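Wanted: people to help us set a table (and then set it again)

Flondby is looking for a handful of people for our July sessions. I'm the one who runs them, so I'm also the one writing this, and I'll try to tell you what it's really like so you can decide if it sounds like your kind of morning.

We're a small studio that works out how everyday things get laid out, put away, picked up and moved along. Right now the project is called Edetti and it's all about tables. Fruit and vegetables, flowers, cups, a bowl or two. You come in, I give you a card with a short task on it, and you do the task. Move the vegetable to the other side. Put the flowers where you'd want them if your mother was coming for lunch. Clear everything off and start over. Each round is short, and yes, there are a lot of them!

Who I'm looking for

Anyone over 18 who can stand at a table for a while and doesn't mind doing the same thing more than once. You don't need to cook, you don't need to be neat at home (I'm certainly not), and you don't need any experience. Left-handed people, please write to me — I never have enough of you. If you have sore wrists or a bad shoulder, tell me up front and we'll talk about whether it would be comfortable.

How a session goes

You'd come on a Wednesday, any time between 10 and 3. We do 15 minutes of practice first, which doesn't count for anything, so go ahead and drop stuff. After that it's rounds with breaks in between, and there's a longer stop in the middle with coffee and whatever I picked up from Perić on the way in (their poppy seed rolls, if I get there early enough). Plan on half a day altogether.

Wear what you like. T-shirt and sneakers are fine, and long dangly sleeves are a pain, so maybe leave those at home. The room is just a regular office room with blinds, and you can leave your bag on the chair while we work.

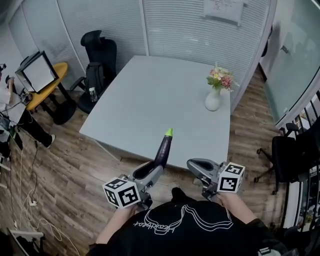 About the cards: they're not tests. If one says to lay the eggplant down next to the vase and you think it looks silly there, put it there anyway and tell me afterward. I write those comments down and I do read them. Last time someone talked me into rewriting a whole stack, and the new ones are much better. Please don't rush either. A slow, ordinary pace is what I want, the way you'd do it in your own kitchen with the radio on.

Pay and practical things

It's 80 euros for the session, paid the same week, plus your bus fare if you keep the ticket. Most people do one session, but if you enjoy it I'm happy to book you for a second. We're at Lurnholm, second floor, and the 43 bus stops right across the street. There's an elevator. Parking is hopeless, sorry, so take the bus if you can.

To sign up, send a short note through the contact form on this site with "Edetti table" in the subject line. Tell me which hand you use most, what time suits you, and anything you can't eat. I answer in the evenings — if you haven't heard from me after a few days, just write again.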